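Priya Ridgeway
November 26, 2020

Redid the bed in the back room this morning. Writing down the order of the layers so I don't have to work it out again next time.

The bed is 80 inches long and sits in the corner. I can only get at it properly from one long side, so everything has to go on from the far edge first.

Bottom layer is the mattress pad from Devholm. It cost $139 and I thought that was a lot, but it stays put. The old one crept toward the foot of the bed every night and I was pulling it back up every morning.

Then the fitted sheet. Far corners first, kneeling on the mattress, then the near ones standing up. Doing it the other way means climbing over a sheet I've already smoothed.

Patchwork quilt next. I lay it flat, print side up, and let it run past where the striped layer is going to end. If the edge doesn't show there isn't much point having patchwork.

I bought the quilt secondhand in Skutlow in October. The seller said it had been in a cedar chest for years and it smelled like it. Aired it for a weekend with the window open and it was fine.

It's 100 inches on the long side, more than the bed needs. I fold the extra under at the foot. Tried letting it hang and kept stepping on it.

Before the striped layer goes on I run my hand over the quilt from the middle out. Any lump under there comes through, and you feel it when you lie down.

Striped layer on top, stripes squared up with the edge of the mattress. It looks wrong fast if it's a little crooked. I line up one corner, hold it with my knee, and swing the other end around.

Patchwork showing along the edge, and we're done with the flat stuff:
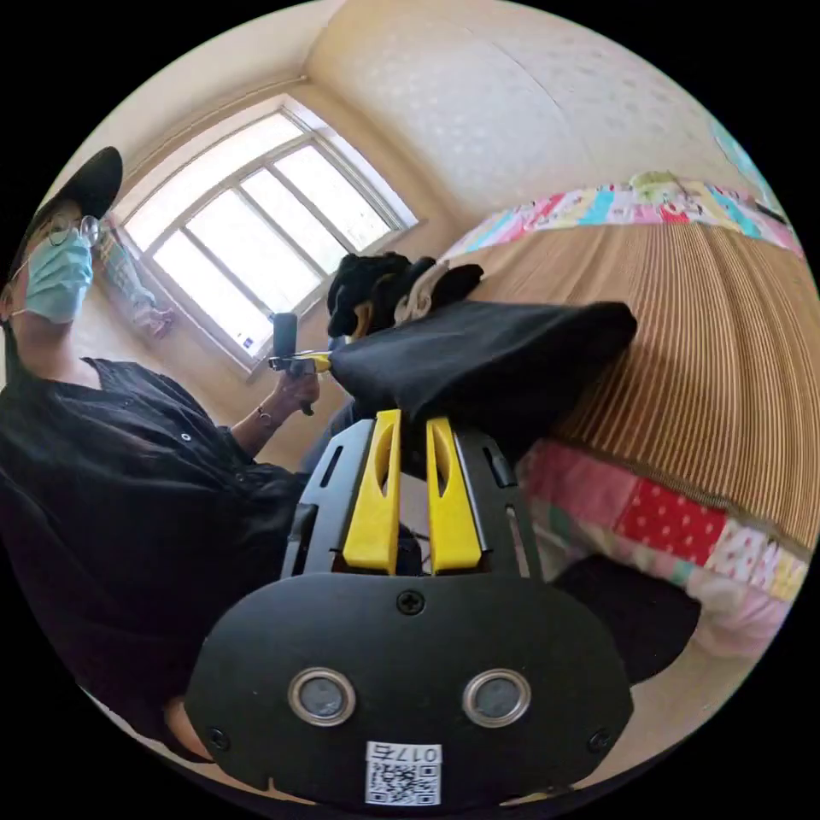
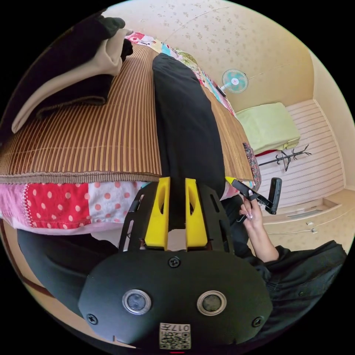 Question I got from Guðlaug Overgaard after the last time I posted about this bed: do you wash a patchwork quilt in the machine or by hand?

I use the machine for this one, cold water, gentle cycle, with nothing else in the load, and dry it flat over two chairs. If the seams on yours are loose or the fabric is very old, use the bathtub.

Adding to that: check the seams before, not after. I found an open one on a green piece last month and sewed it up with plain white thread. You can see the stitches if you look for them. I don't mind.

Detergent is just Wilta unscented, half of what the cap says. A full cap left the fabric stiff and I had to rinse it again.

On the bolster. I used to put it across the head of the bed. Now it goes lengthwise, because I sleep on my side and want something to put my knee on. It takes up room, but I sleep alone in that bed so it doesn't matter.

The cover for mine zips at one end only. Getting it back on after a wash takes longer than the rest of the bed put together. Roll the cover up like a sock, push the end of the bolster in, unroll it a little at a time.

Dark covers show lint. I keep a lint roller in the drawer and go over it when I change the sheets.

Someone asked if a woven mat is too cold for November. Depends on the room. Ours stays warm through the day because of the window, and I pull a blanket over at night. If I get cold I'll roll the mat up and put it away until spring.

If you do put one away, wipe it down with a barely damp cloth and let it dry all the way before rolling it. I put one away too soon in our old apartment and it had spots on it when I got it out.

Roll, don't fold. A fold line doesn't come out.

Storage bag is an old one from Biswas that a comforter came in. It's a bit short, so one end of the roll sticks out, and I tie a pillowcase over it.

Time for the whole bed today was under half an hour, and that includes looking for the other pillowcase, which was inside the fitted sheet.

Sheets get changed every week. The quilt gets washed over 6 times a year, more in summer. The mattress pad I do when I remember.

Still need to find a dust ruffle that isn't white. If you've seen one in tan or brown, leave it in the replies.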